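August, afternoon, bench 2

Radosław wants the wash totes sorted before the Haledach parts come back, so I spent the time after lunch on the tote question. The old ones from Cellside bow when they are full and the lids no longer seat. I set those by the door with tape on them. Halina has asked for two of them for rags and can have them.

Rinse water went down the drain at 4. Log number for the batch is 3369.
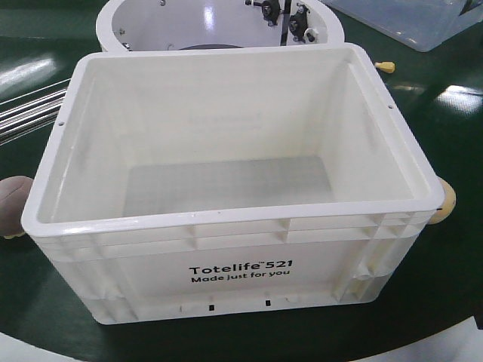 For the next batch I want to use one tote size only and keep the mixed ones off the bench. Lids are the main trouble, then stacking. The white Totelife 521 is my pick for small parts. It has a thick rolled rim to grip and ribbing on the outside, and the inside walls are smooth, so grit should wipe off without a brush. There is a small hole in the rim on each side toward the back, good enough for a wire tag. I would put the batch number on the tag and stop writing on the plastic. The slots low on the front are a question if we ever want to stand parts in liquid. Fill one with plain water and leave it overnight on paper before deciding.

Part count from the Itside sheet is 193. Halina to check it against the box.

Still to do: wire for tags, new lid for the rinse tub, ask Grabowska if they take the old totes back.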